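7 Jul 2023
by Torunn Sjöberg

OK so a bunch of you asked how the "learn Swedish before the family reunion" thing is going. Short thread, because I should be doing flashcards right now.

Background for the new people: my grandparents spoke it, my dad understood it, and I got the last name and a handful of words for food. That's the whole inheritance. In January I decided I'd had enough of smiling and nodding at cousins.

First try was an app called Prikier. Cute little sounds, lots of streaks. I did 40 days in a row and could tell you that the moose drinks milk. I could not ask where the bathroom was. I'm not mad at it, it got me into the habit, but I let the streak die and felt weirdly great about it.

Then my aunt mailed me her old Wikström grammar, the one with her pencil notes in the margins. Driest book I have ever owned and I love it so much. Chapter 2 is just en and ett. Chapter 4 is ALSO en and ett, because apparently we weren't done suffering.

What really moved things along was a conversation group that meets at the Verketti cafe downtown. Half of us are grandkids like me, a couple married into it, and one guy just really likes crime shows. You pay for your own coffee and you're not allowed to switch to English until your cup is empty. I have never drunk coffee so slowly in my life! 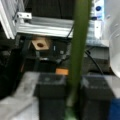 Do you have to learn the genders by heart, or is there a trick? Mostly by heart, sorry. Far more nouns are en than ett, so guess en when you're stuck, and learn every new word with its little article glued on the front.

Word count so far: my flashcard deck just hit 2000. Knowing them on the card and finding them in my mouth when a cousin is looking at me are two very different things, but still. 2000!

Listening is my weak spot. I've been playing the Skokska podcast while I do dishes - they talk about local news and gardens and somebody's lost cat - and last week I laughed at a joke before the host did. I had to put the pan down and have a moment.

Also, I called my dad and did the first few minutes in Swedish. He got very quiet and then corrected my vowels. So that's love, I guess.

Next up is the sje sound, which I currently do like a person blowing on soup. Tips welcome. Back to the flashcards.

Comments

mapleandrye: The soup thing is pretty much how my teacher taught it to us, keep going

Dot K.: My grandma had that same grammar book!! Does yours smell like a basement too

nilla_reads: Is the coffee group open to total beginners or would I just be sitting there sweating

Torunn Sjöberg: @nilla_reads come and sweat with us, everybody does at first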